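Racking Colored Tubes: Gallery
Last updated: 21 July 2024
21 shares | 4 comments

Sorting tubes into a rack is one of the first bench jobs anyone learns at Tindall, and it fills a good part of the morning in Room 608. The tubes are capped, the colors run from yellow to red and brown, and the rack is the plain blue kind with round holes and open sides. These pictures cover the tabletop part of the job. The bench was cleared of paperwork first, and the rack went toward the middle, where it can be reached from both sides.
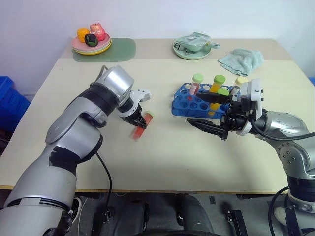 We bought the racks from Dekar in May. They replaced a set of wire ones that had started to rust at the corners. Plastic is lighter and easier to wash, though it slides more on a smooth table. A damp cloth underneath stops most of that.

Tubes waiting for a place should lie flat and well back from the edge. A round tube will roll if the table has any slope, and ours has a slight one toward the door. Pick up by the body, just under the cap, and check that the cap is tight before standing the tube upright.

Cap color matters as much as the color of the contents. We use green and cream caps, and the sheet on the wall in the prep room says which goes with what. The caps come from Zivasia in bags of 100.

A red tube with a light green cap stands at the left of the rack in the next one, with yellow-orange beside it. An orange tube and a yellow one are lying on the table.
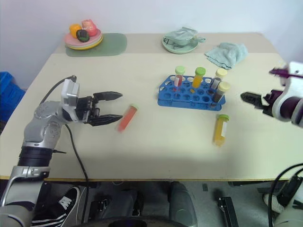
Do the tubes have to go in a certain order?

Only when the batch sheet asks for it. For practice runs any open hole will do, but leave a gap between tubes if you have the space, so the caps are easier to grip.

Labels go on before the tubes are filled. We print ours on a Motodine label printer and stick them lengthwise, low enough to clear the cap. Old labels come off with warm water and a little dish soap.

9 comments are closed on older galleries. 4 comments on this page.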